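Meltside Project: Progress Report to the Jurmont Fund
Account Access for Lawful Small Publishers
Second reporting period

Purpose of the grant

The Jurmont Fund supports Meltside in documenting cases in which payment processors, web hosts and advertising networks close the accounts of lawful publishers following outside pressure campaigns. The grant also covers direct help to publishers who wish to appeal a closure. This report covers work completed through October.

Casework

Meltside received 164 requests for help during the period. Most came from booksellers, comics publishers and operators of sex education sites. In 13 cases the account was restored after a written appeal. The remaining cases are either pending or were closed at the publisher's request. The Bullport intake office now handles all first contacts, and the backlog noted in our previous report has been cleared.

Notices of closure continue to be brief. Many cite a general clause on brand risk and do not identify the page or product at issue. We have revised our standard appeal letter to ask for that information in the opening paragraph, together with the name of the policy applied and the date on which it took effect.
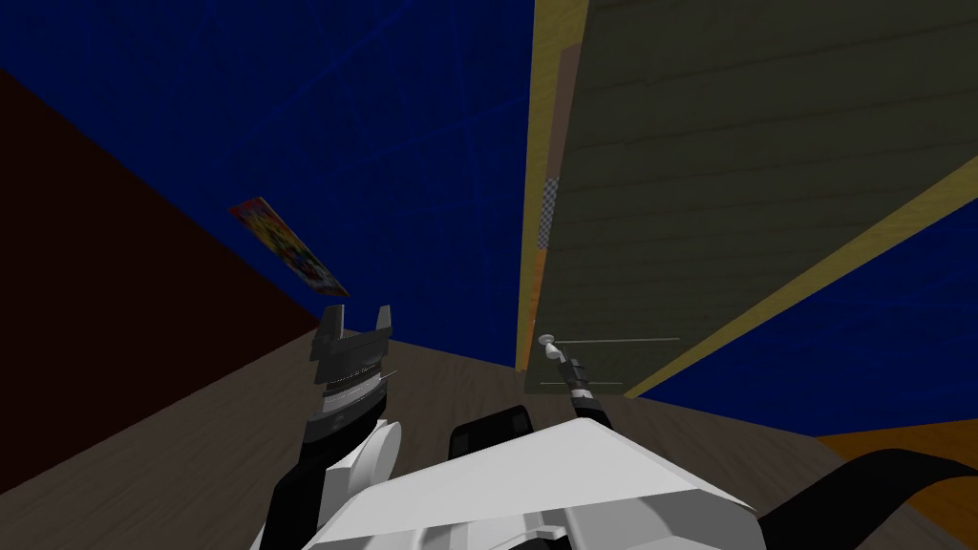
Does Meltside take cases involving unlawful material?
Requests of that kind are declined at intake, and the grant agreement limits our assistance to publishers whose content is lawful where they operate.

Public record of closures

The searchable record now holds 959 entries, each supported by a notice, an email or a signed statement. Entries submitted without supporting documents are held back from publication. A review of older entries found inconsistent labels for the reason given by the company, and these are being corrected by hand. The work is slower than planned and will run into the next period.

Outreach

The plain-language guide to account appeals was printed in a run of 2,000 copies. Copies were sent to libraries and independent bookstores, and a further supply is kept at the Park reading room. A Spanish edition is in translation.

Budget and next steps

Spending is within the approved budget, apart from postage, which exceeded its line. We request permission to move unspent travel funds to cover the difference. In the next period we will finish the label review, publish the Spanish guide and seek meetings with two processors on the wording of closure notices.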